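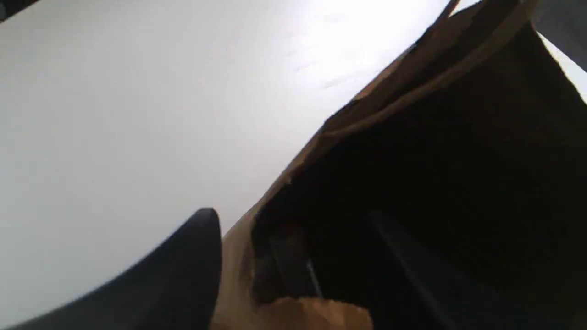 Lutfa Sultana runs the packing bench at Rastcombe, a dry goods shop that moved over to paper bags in May 2020. Her method starts with the mouth of the bag. "Open it fully and run a hand round the inside before anything goes in," she says. "A half-open bag takes the load on one wall."

Heavy items go flat on the base, up to 8 kg in all. Jars stand upright, with no more than three to a layer.
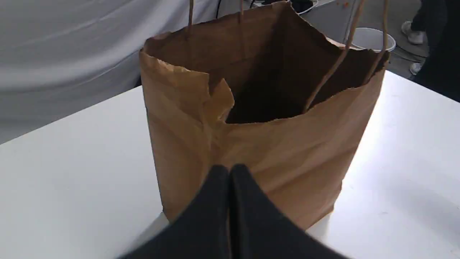
Rims are the weak point, in her view. "A tear at the front rim is tolerable if the handles are sound – the weight hangs from the handle joints. A tear next to a joint means a new bag." Creased paper does not bother her. "Creases low down are cosmetic. I press the base and look at the glue line."

Bags that pass are used again, two trips at most. The rest are flattened and tied in bundles of 21.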